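2023-12-29

Trainee workshop, end of year entry.

Bench places for the next intake are sorted. Kurkia sends three trainees to us in the new year, same as last time, and they share the back row with the Getow group until the second milling bay is ready. Locker keys are in the gray cabinet, second drawer.

Filing exercise: I went through the November test pieces again. Most are within tolerance on the long side and over on the short side, so the clamping is the weak spot. Will move the clamping lesson ahead of the drawing lesson and see if the next batch looks different. The old sheet still says 580 minutes for the whole block. It took about 60 more than that, mostly waiting for the pillar drill.

Dufour invoice for files, scribers and safety glasses came to 1,652. Two scribers short, I wrote to them, no answer yet. Don't sign the delivery note again before opening the box.

Report books: every trainee hands in theirs before the first rotation. Pages without a department stamp go back. The Pititz people use their own form and it is fine to staple that in.

Open points:

- rotation plan, electrical department still missing
- first aid course, need a room
- new blade for the band saw
- ask if the welcome morning can start at eight, the bus gets in at 7:40
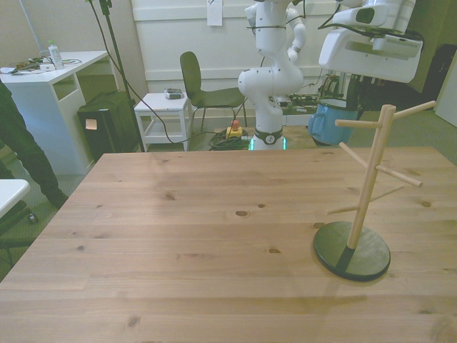

Eight works for electrical too, but keep the safety briefing before the tour this time, and please put our department in for the second rotation; we can't take trainees in the first.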